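Skemila Door Hand - product page and fault notice

Skemila is the two-fingered door hand from Michiels, and we love it. It turns knobs and holds its pull all the way round the swing.
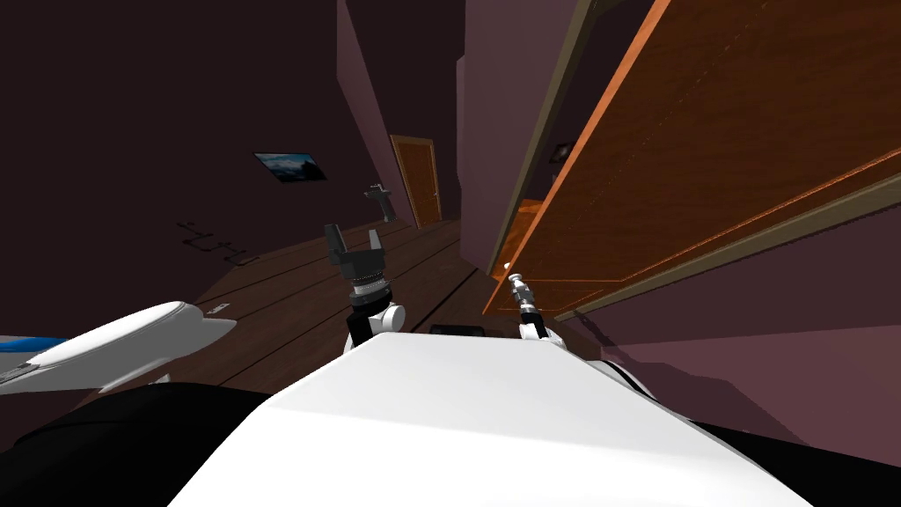
Skemila units running software 3 can lose their grip signal halfway through a pull. The arm then believes it still has the knob and keeps reversing. Narrow hallways are the worst spot, with a door standing open close to the robot and plank floor running off to another door at the far end. Keep people out of the swing until you have updated.

We found the fault at Omcombe, on pull 218 of a long test run.
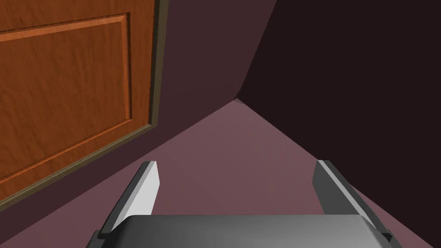

Fingers open, nothing held.

Fenna Timmermans traced it to the finger sensor timing out - a lovely bit of detective work! The fix checks the grip before every move and stops the arm if the answer is late.
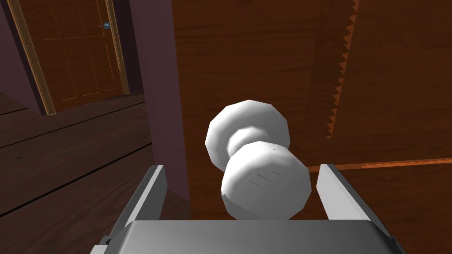
Can I keep using the hand before I update?
Use it for push doors only, and keep the stop button within reach.

The update is free and loads from the service menu. Trarbridge has now put it through 3,000 pulls
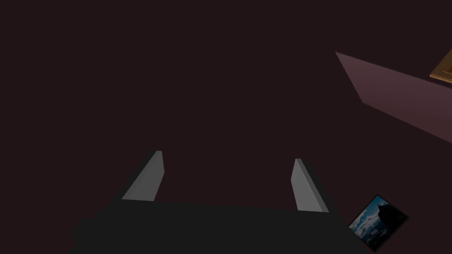
and the arm stopped safely each time we cut the signal on purpose. Owners who would like us to load it for them can send the hand back to Trarbridge, quoting notice 112.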